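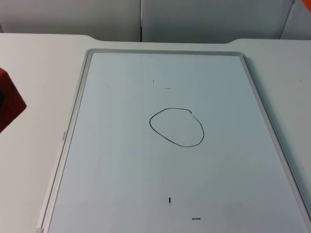
Setting Up a Marked-Zone Stacking Exercise on a Whiteboard

Prepared for the Traltley activity room by Seo-ah Tak

The following instructions apply to the tabletop version of the block exercise. A framed whiteboard laid flat on a table is the preferred surface, as the zone can be redrawn between groups. Allow 90 minutes for a full session, including setup.

Materials

Whiteboard with raised frame
Black dry-erase marker
Colored cubes of matching size, 2 per station
Dry cloth

Drawing the zone

Lay the board flat and confirm that it does not rock. If a corner lifts, place a folded card under the frame. Draw one closed loop near the center of the board, freehand, in a single stroke. An exact circle is not required. The loop must be wider than the base of a cube, with clear space left inside the line.

Stray marks outside the loop may remain if they cannot be mistaken for part of the zone. All other marks should be wiped off before the group is seated.

Placing and stacking
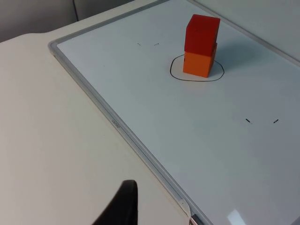 The second cube is lowered onto the first with its faces lined up. A slight overhang is acceptable; a cube that touches the line is not. Participants should release the upper cube before moving the hand away to the side - most falls occur at this step.

If the stack falls, both cubes are returned to the table and the turn begins again. The base cube need not sit in the exact middle of the loop.
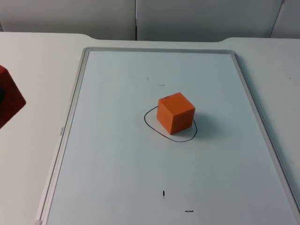 Orange base cube inside the marked zone.

Clearing up

Wipe the board with the dry cloth and check the cubes for ink. Boards are stored upright, with the writing surface facing the wall. Questions regarding replacement markers should be directed to Amnuay Limsakul.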